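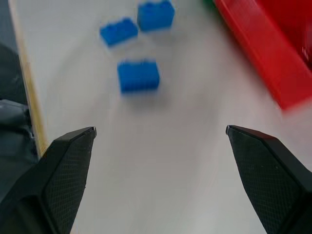 Boats should stay well back from the seals hauled out at Okbridge, Danjuma Olaniyan told a public meeting in July, and the present limit of 20 yards is too close.

By Staff Reporter | July
Filed under: Wildlife & Oceans

The Welmont harbor office is now asking for views on a 40-yard limit during pupping season. It would cover kayaks and paddleboards as well as tour boats, and would run from the Budeck jetty to the north end of the beach.

Tour operators would also be held to 10 minutes at each stop – they can now stay as long as they like. Swimming with the seals is already banned.

Olaniyan said mothers left the beach when boats came in and some pups were left alone on the sand.

Comments can be handed in at the harbor office until 8 p.m. on the last day of the month.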